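Consumo de aire comprimido en talleres docentes
Renato Dumlao y Samuele Monti — Informe de proyecto, segundo curso

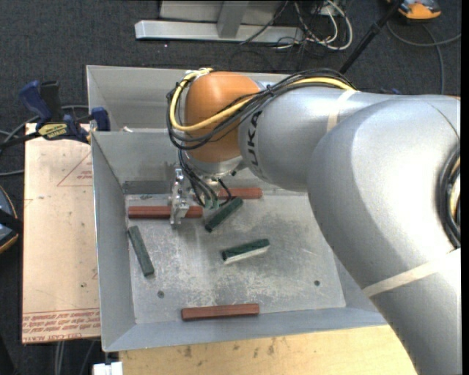

Las fugas en la red neumática se midieron con el compresor parado y las válvulas de puesto cerradas. La presión se registró durante 11 noches en 13 tomas. Solo se inventariaron tubos y racores.

La pérdida media equivale a 800 litros por noche. Se propone sustituir los racores del ramal norte y repetir el ensayo en septiembre.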